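I finally did it, you guys. After months of threatening to, I opened up the old desktop and started turning it into a proper home server, and I am having the best time!

My friend Cosmin passed the machine along to me in June when he moved to a laptop for good, and it came with nothing except a promise that it used to work. I've been reading forum posts ever since — usually at two in the morning, usually with cereal.

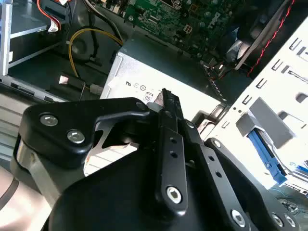 Power was the part I fretted over most. I'm adding 2 more drives, and the calculator I used kept nudging me toward a 700 watt unit, which would have eaten the whole budget. Then I sat down with the case open and really looked at what I already had. The silver-gray supply has an 80 badge on its face, next to the little row of certification logos, and that cheered me up no end. I'm keeping it! The money goes to storage instead.

Cables are next on my list. I want that yellow one and the black bundle tied back so they aren't hanging out in front of the supply, and Siobhán has promised me a bag of reusable ties (she swears by them, and her desk is gorgeous). After that it's a good dusting, the drives, and then 34 gigabytes of family photos get a home that isn't my phone.

If you've got a favorite way of routing drive cables in an older case, please tell me in the comments — I'm starting on mine tonight after dinner.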